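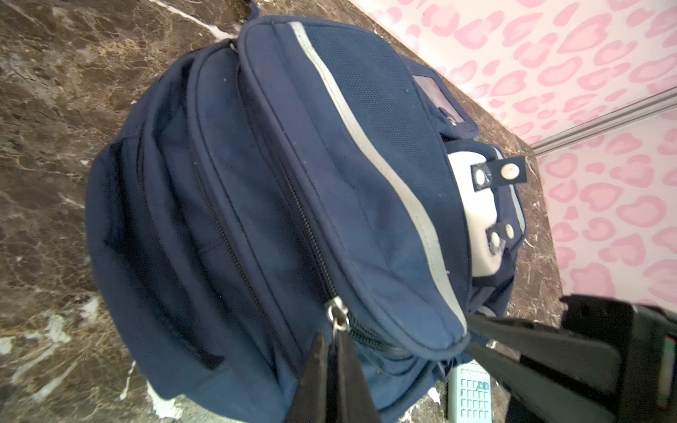
Navy day pack with mesh-like front pocket, gray reflective stripe and name-tag window.

Home | News | Bag Care | Archive | Contact

Bag care: checking a day pack before it goes into storage

30 Oct 2019

Members who put a day pack away until April should inspect it first. Faults left over winter are harder to fix in spring, when the Bristel repair bench has its longest queue. The procedure below is the one used by Remo Stöckli at the bench and takes 20 minutes per bag.

Empty every pocket and turn the bag upside down over a hard surface. Grit collects in the bottom seam and wears the stitching from inside. Brush the seam with a dry nylon brush, then vacuum with a narrow nozzle.

Lay the bag on its back and run each zipper through its full length 5 times. A slider that catches at the same point on every pass usually has lint in the teeth. One that leaves the teeth open behind it is worn and should be replaced. Do not crimp it with pliers – the repair seldom lasts and can distort the chain.

Snap fasteners on fabric tabs are checked by pulling at the tab, not at the button. Fabric that has started to tear at the edge of a snap needs a backing patch before the snap is reset. Bring both halves of the fastener to the bench, as sizes differ between makers.

Wipe reflective trim with a damp cloth and mild soap. Solvents cloud the surface. To test the trim, stand the bag at the far end of a dark hallway and hold a flashlight at eye level. Dull patches will show at once. Cracked trim is not repairable, but a strip of sew-on Drirner tape can be laid over it.

Mesh pockets should be washed by hand in cool water and dried flat. Clear name-tag windows become brittle with age; remove the card before washing and check the slot for splits. Write the new card in pencil or waterproof ink.

Store the bag unfolded, with zippers half open, in a dry closet. Tsutomu Morikawa has asked that bags left for repair carry a tag with the owner's name and the fault – 10 came in last season with neither.

Spare sliders and snaps are held at the bench. Slider stock code is 247.

This site uses cookies to remember your newsletter settings. Accept | Settings

© Bristel Newsletter | Contact the editor | Back to top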